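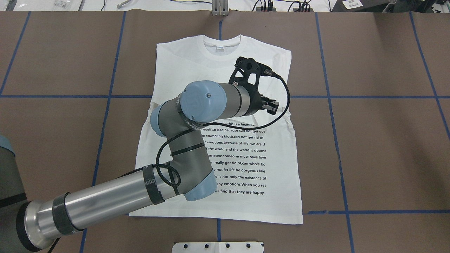
Ticket 228 – Grullov wireless headset, surround drops to stereo after sleep
Status: Resolved
Opened by: Jucélia Damasceno
Product: Grullov headset with USB transmitter
Software: Prekero audio control panel

Customer report

When my PC wakes from sleep the headset still plays sound, but only in stereo. The Prekero panel says "Surround: On" the whole time. If I pull the transmitter out and plug it back in, surround works again until the next sleep. I use it mostly for games and a few movies. The headset is connected through a Vumov USB hub on my desk. I have already reinstalled the control panel once and it made no difference. The microphone is fine.

Support, first reply

Thanks for the details. Please check the following and write back with what you find.

1. Wake the PC from sleep and wait until the stereo problem shows up.
2. Open the Windows sound settings and select the headset.
3. Look at the output format and note the number of channels.
4. Open the Prekero panel, go to Device, and note the firmware numbers for both the headset and the transmitter.
5. Plug the transmitter into a port on the back of the PC and repeat the sleep test.

Do not change the format by hand yet.

Customer

Results:

Before sleep: 8 channels
After sleep: 2 channels
Headset firmware: 395
Transmitter firmware: 364

On the back port it did the same thing, so I don't think it's the hub. One difference, though. On the hub it happens every time. On the back port it happened on two out of three tries.

Support

The firmware numbers should match. The transmitter is on 364 and the headset is on 395, so the last update only went through on one side. The older transmitter firmware reports itself as a stereo device if the PC asks for its channel list before the wireless link is back up. The panel doesn't ask again, which is why it goes on showing surround as on.

To update the transmitter:

Leave it in the back port. Connect the headset by cable as well. Close any game or chat program that is using sound. In the panel, go to Device, then Firmware, and pick "Transmitter only". The light will go off and come back twice. Do not unplug anything until the panel says it is done.

Customer

Tried this at 9:40 in the morning. The progress bar stopped near the end and the panel said "Device not found". The transmitter still works but it still says 364.

I have Pacheco installed too, the equalizer. Could that matter? It starts with Windows.

Support

Yes, it could. Pacheco keeps the audio device open in the background, and the updater needs to restart the device. Closing the Pacheco window leaves its service running. Please turn it off under Startup Apps, restart the PC, and run the transmitter update again before opening anything else.

Customer

That did it. Both now say 395. I put the PC to sleep four times on the back port and got 8 channels each time. Then I moved the transmitter to the hub and did two more – also fine.

I turned Pacheco back on afterward. Surround still works, but my equalizer preset for the headset was gone and I had to set it up again.

Support

The preset is lost because Windows sees the updated transmitter as a new device. Pacheco stores presets by device, so the old one may still be listed under the previous device name. You can export it from there and load it on the new one.

I have passed the "Surround: On" display problem to the panel team as a separate issue. Closing this ticket. Replying to it will reopen it.

Customer

Found the old preset, it was listed as "Headset (2)". Thanks.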